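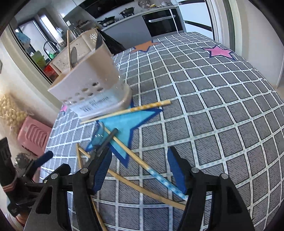

Irfan Osman
Equipment reviewer, kitchen and table

Cutlery holders with drainage holes: do you need one?

I've never been convinced by the cutlery holder. Most kitchens already have a drawer, and most drawers do the job. But readers keep asking about the upright plastic kind with holes in the front, so I put one out on a dining table with chopsticks and spoons and tried to find out what the fuss was.

What it is: a white plastic box, open at the top, with rows of holes through the front wall and a wider base underneath. The colour is listed as white, though in some light I'd call it cream. The model number on the label is LX3120. The label also has a barcode and small print, stuck low on the front where you'll see it at every meal until you pick it off.

What the sellers claim: faster drying, tidier table, fits any cutlery. Clallik, who list several holders of this type, say theirs is good for 3,000 washes. I'd like to know who did the washing. Tikirach say 2,000 for much the same shape and charge more for it. Neither would tell me how the test was run, so I've left both numbers out of the score.

Chopsticks are the fair test. They're long and light, and in a shallow holder they lean whichever way they please. Patterned ends up or plain ends up, they never sit in a neat row, and a sorted holder looks much like an unsorted one from across the kitchen.
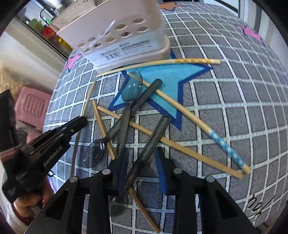
Chopsticks and clear blue-tinted spoons on the cloth, holder behind.

Drainage. Holes let air in and that's worth having. They also give you a lot of small edges to clean, and a base that needs lifting and rinsing or it goes slimy. If you won't rinse it weekly, buy something with fewer holes or nothing at all. The "quick dry" wording on the Jedholm page is doing a lot of work.

Plastic spoons. Fine in a tall holder, but light ones get pulled out along with whatever you were reaching for. Put them in handle down and give them their own side if your holder has a divider. A divider in the middle is the one feature I'd pay extra for. Without it, short pieces slide under long ones and you end up tipping the lot onto the table to find a teaspoon.

Metal spoons. Heavier, and they settle better. In a narrow-based holder they can also pull the weight to one side, so spread them out.

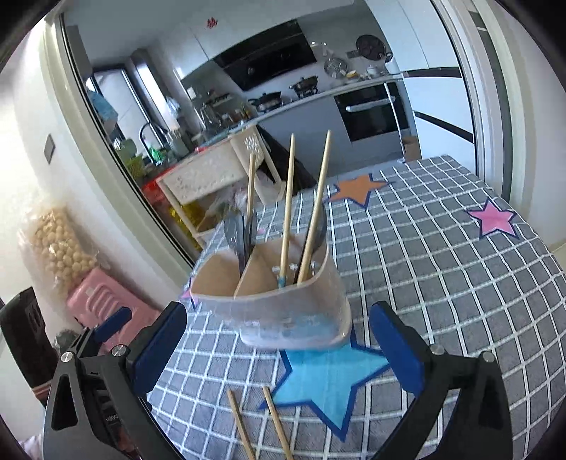
Luminița Crăciun wrote in after my first notes went up to say that I was being too hard on the divided kind, that hers has stood beside the sink since May with chopsticks on one side and spoons on the other, and that the only thing wrong with it is that her family won't put anything back in it. Fair enough. No holder I know of fixes that.

Price. Căpraru sell a bundle of holder and chopsticks and call it 75 per cent off. Off what, they don't say. I couldn't find it at the full price anywhere. Look at the holder alone and decide if you'd want it by itself. 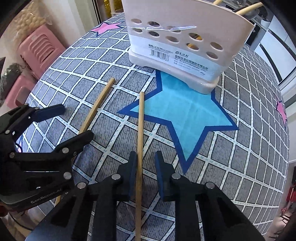 Two chopsticks out on the star-print cloth, the rest still in the holder.

Who should buy it: people who use chopsticks most nights and are short of a drawer. Who shouldn't: anyone with a drawer organizer they already like.

Score: 75 out of 100, and most of that is for the wide base. Peel the label off first.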